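Dindby Swim Parka, size M: review after one season at the pool

I help with the para-swimming group at our town pool, and I also swim in the masters group in the early morning. Between these two things I spend much time standing wet on a cold deck. Last October I finally bought a swim parka, the Dindby with the long cut, after my old bathrobe lost its belt during a meet. I have now used it for one full season and I want to write what I think, as most reviews I read before buying were written after one week.

First, the price. I paid 187 dollars, and this includes the small bag that comes with it. It is not cheap for a coat that you wear with bare legs. The Leltidus parka, which many swimmers in our club have, costs less, but it has a short zipper and you must pull it over your head. With a wet cap and goggles on, I don't like that.

The outside is a smooth shell and the inside is thick fleece. The sleeves are wide at the wrist, so you can put your arm in when your skin is still wet and the fabric does not stick. Haziq Sembiring, who swims in the S9 class and has limited movement in one shoulder, tried mine between heats and could put it on without help. The Leltidus he could not. For our group this matters more than color or pockets. The zipper has a big ring on the puller and goes both ways, up and down, so a person who sits in a wheelchair can open the bottom part and the coat does not bunch on the lap.
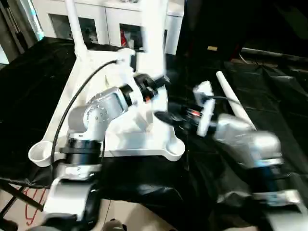

The weakest part of the parka is the care. The label says cold wash, no dryer, and then you must wait. In my apartment it took 2 nights to dry in winter, and the fleece near the hood was the last part. I also made the mistake of washing it with dark towels, and the fleece took many small black hairs of lint that I am still picking off. If you lay it out to dry, choose the cloth under it with care. Something white on a black cloth, crumpled up as it is there, would collect lint in the same way, and my lining is almost white. Now I hang it on a wide hanger in the bathroom with the door open.

The pockets are good but not perfect. There are two outside, with fleece, and one inside with a zipper. The inside pocket holds my phone and locker key. The outside ones are cut too straight, and twice my goggles fell out when I sat down on the bench. I would like a small flap there.

About the warmth I have no complaint. At the regional meet the waiting time before my 400 free was 45 minutes and the doors of the hall were open the whole time. I kept the parka on until the whistle and my legs were not stiff. The hood is big enough to go over a cap and a towel together. When it is warmer than a spring morning, though, you will sweat in it, and I would not take it to an outdoor meet in June.

The size chart is a little strange. Pao-chu Peng, our assistant coach, is shorter than me and ordered S, and the hem was still at her ankles. She sent it back and took a youth size. The exchange went fine – the new one came before the next meet – but she had to pay for the shipping herself. If you are between two sizes, I would take the smaller one.

Against the Leltidus I prefer the Dindby for the zipper and the sleeves. The Leltidus dries faster and folds smaller, so for a swimmer who travels with one bag it can be the better choice.

I give it four stars out of five. One star is gone for the drying time and for the outside pockets. The stitching is still fine everywhere except for one loose thread on the left cuff, which I cut.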